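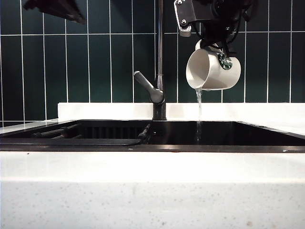

*A mug being emptied over a black sink, against dark green tile.*

Shared kitchens fail at the sink. The refrigerator may be labeled and the counters wiped each evening, yet a row of half-full mugs beside the faucet will undo the impression of order before 14 people have finished their morning coffee. It is the position of this newsletter that the Leitner building should adopt one plain rule for its kitchens: every cup is emptied into the sink by the person who drank from it, before it is set down anywhere else.

The present arrangement asks much less. The notice posted on all 6 floors requests that users "leave the kitchen as they would wish to find it." That sentence has been in place since the building opened, and it has never settled a disagreement. One tenant considers a mug left on the ledge to be soaking. Another considers it abandoned. Both can claim to be following the notice.

Emptying a cup takes a few seconds. It should be done low over the basin and slowly enough that the liquid falls in a thin stream, particularly where the sink is dark. Black sinks are handsome and were a popular choice when the kitchens were refitted in July, but they conceal coffee while it is fresh and show a pale ring once hard water has dried on them. Tall faucets add to the difficulty, as a strong flow from that height carries splashes onto the backsplash and into the grout. Tile wipes clean easily. White grout does not, and regular scrubbing is a cost that all tenants share.

Some members of Fliveo, which occupies the upper floors, have proposed that personal mugs be removed altogether and replaced with a common set. We do not support this. People are attached to their own cups, including the ones with a coffee chain's logo on the side, and a cup that belongs to someone is more likely to be washed by someone. The Briva studio has kept personal mugs on open hooks for two years without a complaint reaching this office.

A second proposal, to clear the counters at 6 p.m. and store unclaimed cups for 30 days, has more merit. It should be kept in reserve. Storage requires a cupboard, a list and a person to maintain both, and the kitchens are already short of cupboards.

We recommend that the existing notice be replaced with a single line of large type, fixed at eye level beside each faucet: "Empty your cup here first." The wording should be reviewed after 20 working days, and any tenant who prefers different language may submit it in writing to the building office.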